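NOTAS PARA LA CHARLA – sesión del miércoles, 20 minutos más preguntas
Título en el programa: «Lo que la pinza le hizo al turno». (Si alguien pregunta por el título, lo puso Eftychia, yo quería otro.)

ARRANQUE
Buenas tardes. Gracias a Jambridge por la sala. No leer la bio, ya está en el folleto.
Quién soy: once años en montaje y acabado, taller de Girthorpe. Encargado de turno, no ingeniero. Decirlo pronto, porque luego me preguntan por el software y no sé.
De qué va: muebles de madera clara, muchas piezas pequeñas, y lo que pasa cuando una parte de la manipulación la empieza a hacer una máquina. Va del taller, poco de la máquina.
Pregunta a la sala: ¿quién trabaja en planta? Manos. Esperar a que las levanten de verdad.

DE DÓNDE VENÍAMOS
Plantilla de 50 personas en dos turnos. Julio, pico de pedidos. 465 referencias en catálogo, la mitad casi iguales entre sí, distinto taladro y poco más.
El puesto que nadie quería: alimentar la mesa. Coger pieza, girar, mirar la veta, dejar. Coger pieza, girar... Ocho horas. Muñecas y hombros.
Rotación cada dos horas en teoría. En la práctica siempre los mismos cuatro, los nuevos sobre todo.
Contar lo de la libreta: los operarios apuntaban a mano qué tablas venían con marcas. Sin columna para eso en el parte oficial. La libreta aguantó dos años y era mejor que el parte.

LA DECISIÓN
Dirección firma con Vukadinović, integrador. Nos enteramos en el comedor. MAL. Decirlo así, sin adornos, aunque haya gente de dirección en primera fila.
Primera reunión con la plantilla: tres semanas después de firmar. Primera pregunta, de Nektarios Deligiannis: «¿y a mí dónde me ponéis?». No había respuesta preparada. Pausa aquí.
Lo que se contestó: «no sobra nadie». Lo que se entendió: sobra alguien y aún no saben quién.
De esa reunión sale lo único que yo repetiría igual: papel firmado con los puestos de destino antes de enchufar nada. Tardó un mes. Valió la pena el mes.

QUÉ CAMBIÓ EN EL PUESTO (ir rápido, vamos justos)
– Menos coger peso. Eso nadie lo discute, ni los más enfadados.
– Más mirar. Y mirar cansa de otra manera, la gente sale con dolor de cabeza en vez de dolor de hombro. El servicio médico no tenía casilla para eso
– Se habla menos. Antes dos personas en la mesa, cara a cara. Ahora una, de pie, de lado. Lo sacó Eftychia Raptis en la encuesta interna y a mí ni se me había ocurrido.
– El ritmo ya no lo pones tú. Aunque sea más lento que antes, que lo era al principio!! molesta igual.
– Categoría profesional: seguimos discutiendo. El convenio habla de «ayudante de línea» y el trabajo ya es otra cosa. Si hay alguien de sindicato en la sala, pedirle que se acerque luego.

QUIÉN ENSEÑA A QUIÉN
Aquí frenar un poco, es la parte que más interesa.
El método de Vukadinović: las demostraciones las hace gente del taller, con una pinza de mano, sobre la mesa de siempre. Coger, acercar, abrir, dejar. 300 demostraciones por familia de piezas.
Primera tanda la hicieron técnicos de fuera. Movimientos limpios, bonitos, inútiles. Cogían la pieza por donde ningún operario la cogería.
Segunda tanda: Nektarios y dos compañeros del turno de tarde. Otra cosa. Cogen la tabla de forma que ya ven el canto mientras la levantan. Eso no estaba escrito en ninguna ficha del puesto.
Problema: ¿eso es trabajo o es formación? ¿Se paga como qué? Acabó siendo un plus por hora, poco dinero, pero con nombre en la nómina. El nombre importó más que el dinero, según ellos.
Otro problema, más de fondo: estás enseñando tu oficio a lo que hace tu puesto. Nektarios lo dijo en el vestuario, no en la reunión. Le pedí permiso para contarlo. No suavizar.

LAS MARCAS
El ojo del operario. La madera llega clara, con veta ancha, y encima trae de todo: roces, polvo de taller, rayas de lápiz, manchas que parecen nudo y no lo son. ¿Se lija, se aparta, se deja? Eso lo decide una persona en un segundo.
Con la pinza abierta sobre la tabla hay que decidir antes de tocar. Dejar que la sala mire un momento y preguntar: ¿motas oscuras arriba, hacia la izquierda, pasa o no pasa? Suele salir mitad y mitad. Y los roces grises de abajo, entre los dos dedos, casi nadie los menciona.

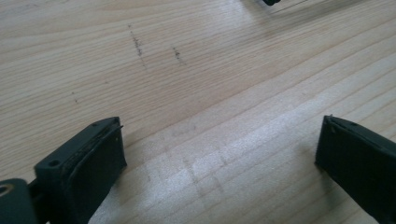
LO QUE HARÍA DISTINTO
Avisar antes de firmar. Ya lo he dicho, repetirlo.
Meter la libreta en el proyecto desde el dia uno. Se recuperó tarde, y porque Eftychia la encontró en un cajón del almacén.
No medir solo piezas por hora. Nosotros lo hicimos el primer trimestre y la gente corría para que la máquina quedara mal, o para que quedara bien, según el día.
Puesto nuevo, «revisor de mesa»: abrirlo a todos, no a dedo. Lo dimos a dedo. Todavía colea.
En Kevach, la otra planta del grupo, empiezan en otoño. Han mandado a tres operarios a pasar una semana con nosotros, sin jefes. Buena idea suya, no nuestra.

SI SOBRA TIEMPO
Anécdota del botón de paro: dos semanas con un cartel que decía «no tocar», puesto por mantenimiento, y la gente sin atreverse a parar. Quitamos el cartel. Las paradas subieron y a dirección le costó entender que eso era bueno.
Si no sobra, saltar directo a preguntas.

PREGUNTAS QUE VAN A CAER
¿Ha habido despidos? No. Dos jubilaciones que no se han cubierto. Decir las dos cosas juntas, siempre.
¿Cuánto costó? No lo sé, no me lo enseñan. Remitir a dirección.
¿La gente está contenta? Depende del turno. Tarde sí, mañana menos. No inventarme una media.
¿Volverías a la mesa de antes? Yo no. Nektarios dice que algunos días sí.

Agua. Llevar copias del papel de puestos, la otra vez se acabaron.
Devolver el micro a la mesa de control antes de irme.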